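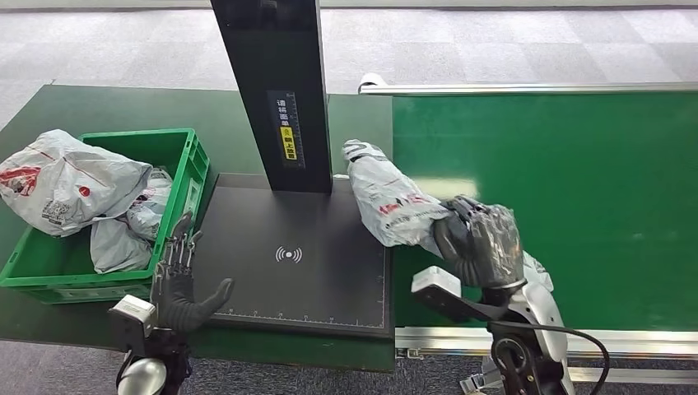 Le point de retrait de colis de la rue Allar change d'adresse

Le comptoir de retrait de colis installé depuis sept ans rue Allar fermera ses portes en juin. Le service sera repris par la quincaillerie Beaudoin, à 45 mètres de là, de l'autre côté du carrefour.

La mairie a confirmé le transfert le 7 avril 2026, à l'issue d'une réunion avec les commerçants du quartier. Le bail du local actuel n'a pas été renouvelé, le propriétaire souhaitant y aménager deux logements.

Le comptoir a traité 1630 colis le mois dernier, contre 1000 un an plus tôt. « Les gens viennent surtout après 17 heures, et la file déborde sur le trottoir », explique Raymonde Boychuk, gérante du comptoir. Elle conservera son poste chez Beaudoin, où une entrée séparée est prévue côté cour.

Les horaires seront élargis le matin – ouverture à 7 heures au lieu de 9 heures – mais le service s'arrêtera à midi le samedi. Les retours seront acceptés aux mêmes conditions, sur présentation du bordereau.

Zoriana Kobzar, qui tient le pressing voisin, craint de perdre une partie de ses clients. Elle a demandé à la mairie le maintien des deux places d'arrêt minute devant le local. La question sera examinée avec le plan de stationnement du quartier.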